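**Item 3655**

The form gave Ottmar Gerlach one line for contents, so he wrote small.

*One cardboard box, open top. Beanbags, cloth, mixed colours: blue, yellow, orange, red. No lid supplied.*

He put down his pen and read the claim again. It had come from the Retero office in Dududville, signed by Colton Li, and it stated that one beanbag had been missing on delivery. It did not state the colour. Under "value" Li had entered a dash. 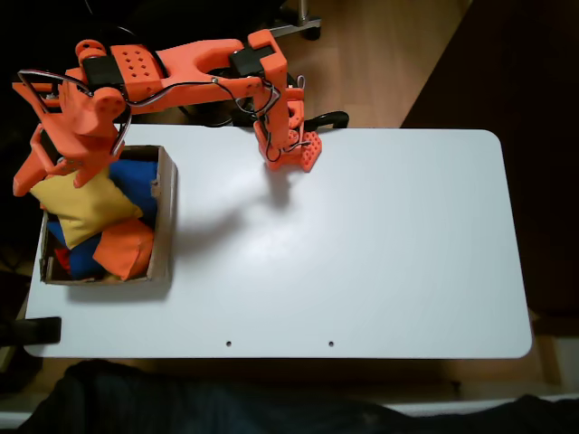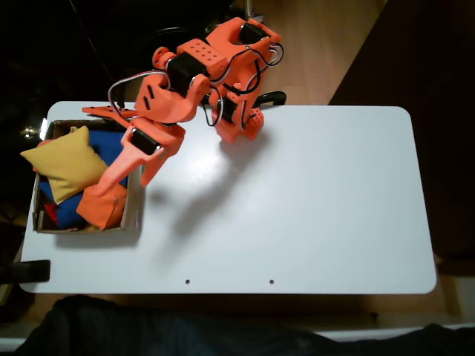

Gerlach rang him at 11.

"Which one is missing?"

"Green," said Li.

"The packing note doesn't list a green."

"The packing note was typed in June. The green was added afterwards."

"By whom?"

The line was quiet for a time. Gerlach could hear a drawer being opened and shut.

"By me," said Li. "It was mine. I put it under the yellow."

Gerlach turned to the second page of the form. Section 79 covered private property placed in company packaging. It allowed no payment, but it did allow a search, and the search had its own form, number 3039, which required a description, a weight and a reason.

"Weight?" he asked.

"It fits in one hand."

He wrote that down. He left the reason blank, signed underneath and took his coat off the hook.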